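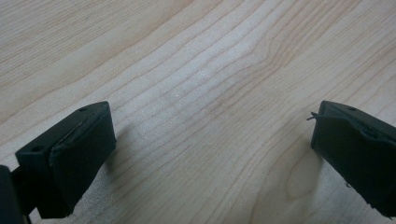
Una mesa de madera clara es un buen lugar para empezar a estudiar el acabado, porque en ella todo se nota: la mancha de café, la raya del cuchillo, el trapo mal escurrido. En este capítulo el alumno va a aprender a leer una superficie antes de tocarla. Leer quiere decir mirar despacio y con una luz que venga de lado. Las vetas largas y finas, de un tono un poco más oscuro que el fondo crema, suben en diagonal, y en la parte del centro se juntan y hacen ondas suaves. Cerca de ahí la luz se refleja y deja una zona blanquecina donde la veta casi se pierde. El principiante suele confundir este brillo con una mancha de cera. Antes de sacar el disolvente, conviene mover la cabeza o la lámpara: si la zona blanca cambia de lugar, es solamente reflejo.

Capítulo 2
La superficie de la mesa: veta, brillo y limpieza

Lo que usted sabrá hacer al terminar el capítulo
Distinguir el dibujo de la veta de un defecto del acabado.
Decidir en qué dirección se limpia y se lija un tablero.
Escribir una ficha de superficie que otra persona pueda entender sin ver la mesa.

2.1 Por qué miramos la veta

Cuando yo empecé en el taller de Drellbridge, mi maestra Noeline Pryor no me dejó usar la lija durante las primeras semanas. Me daba un lápiz y un papel y me pedía dibujar el tablero. Yo pensaba que era perder el tiempo. Después, cuando arruiné una puerta de armario por lijarla de través, comprendí para qué servía el dibujo.

La veta es el rastro del crecimiento del árbol, y su forma depende de cómo se cortó el tronco. Si el corte pasa cerca del centro y en sentido radial, las líneas salen rectas y casi paralelas. Si el corte es tangencial, aparecen arcos y figuras alargadas, que en muchos talleres llaman catedral. Un mismo tablero puede mostrar las dos cosas, y entonces hay que estudiar cada zona por separado.

La madera clara, como el arce o el abedul, tiene poco contraste entre la veta y el fondo. A simple vista dos tableros de estas especies pueden parecer iguales, y solamente por el color no se debe decidir cuál es cuál. También hay que recordar que muchas mesas llevan chapa, es decir, una hoja delgada de madera pegada sobre otro material. La chapa tiene veta verdadera, pero permite muy poco lijado. Para saber si la hay, se revisa el canto: en la madera maciza el dibujo de la cara continúa por el borde. 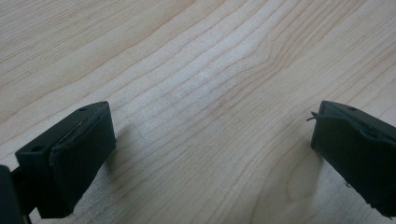
Figura 2.2. Tablero de tono claro. Las líneas se juntan en el centro y hacia la derecha se abren en arcos amplios.

En una superficie como la de la figura 2.2, el alumno debe preguntarse dónde cambia la dirección. El trapo se pasa siguiendo las líneas largas. En la zona de los arcos no es posible seguir cada curva con la mano, y por eso se toma la dirección general del tablero y se trabaja con menos presión. El tono rosado que a veces tiene una parte de la madera es natural y no se quita con ningún producto.

2.2 La limpieza antes de cualquier trabajo

Material: dos paños de algodón sin color, un cuenco de agua tibia, jabón neutro y una lámpara que se pueda mover.

Se humedece el primer paño y se escurre hasta que no gotee. Se limpia por franjas, desde el lado más lejano hacia el cuerpo. Con el segundo paño se seca enseguida cada franja, sin esperar a terminar la mesa. El agua que se queda en una junta levanta la fibra, y en una chapa puede despegar la hoja.

Si después de secar el tablero queda una zona áspera, se puede pasar una lija de grano 400, siempre a lo largo de la veta y con la mano plana. En una chapa, dos pasadas ligeras son suficientes. Luego se quita el polvo y se mira otra vez con la lámpara baja.

2.3 La ficha de superficie

Cada mesa del taller tiene una ficha con su número. Copiamos a continuación la que escribió Onyekachi Jibrin, alumna del primer curso, para la mesa 754:

Color: crema claro, más cálido hacia los bordes.
Veta: diagonal; ondulada en el centro.
Brillo: satinado, poco fuerte.
Defectos: ninguno al tacto. Revisar de nuevo con luz de la tarde.

La última línea me parece muy buena, ya que la luz baja de la tarde enseña rayas que a mediodía no se ven.

Ejercicio. Elija una mesa de su casa, quite todo lo que haya encima y dibuje el tablero en una hoja. Marque con flechas la dirección de la veta y rodee con un círculo los lugares donde cambia. Guarde el dibujo, lo necesitaremos en el apartado 2.4 para preparar el aceite.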